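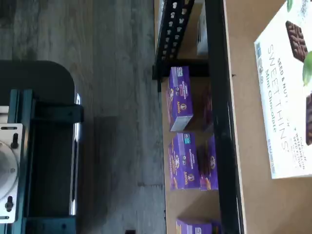
Wer einem Roboter das Einräumen per Fernsteuerung beibringt, lernt zuerst, wie ungeschickt er selbst ist. Meine ersten 15 Demonstrationen mit Kuko habe ich gelöscht, aus Selbstachtung. Fangt mit einem Produkt an, das ihr im Schlaf erkennt, bei mir die lila Annie's-Schachteln mit dem Häschenlogo. Die weiße Packung Sweet Thins hinter dem Pfosten kommt später dran. Pfosten sind etwas für Fortgeschrittene.

Schritt 1: Startpose anfahren und speichern. Immer dieselbe, auch sonntags.

Schritt 2: Aufnahme starten, dann erst bewegen. Die umgekehrte Reihenfolge habe ich gründlich getestet.

Schritt 3: Von oben an die Schachtel heran, kurz innehalten, Finger schließen. Wer zittert, stellt in Vinix die Skalierung auf 62 Prozent.

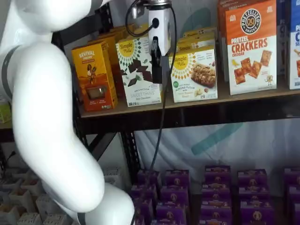 Greifer vor den Sweet Thins, rechts daneben Almond Flour Bars und Pretzel Crackers.

Schritt 4: Anheben, absetzen, öffnen, zurück zur Startpose. Das Kabel am Greifer behaltet ihr dabei im Auge, es hat eigene Pläne.

Schritt 5: Verpatzte Durchgänge sofort markieren. Bei Durchgang 632 weiß kein Mensch mehr, welcher der peinliche war.

Aroha Prendergast empfiehlt 1000 Durchgänge pro Produkt. Sie muss sie ja auch nicht fahren.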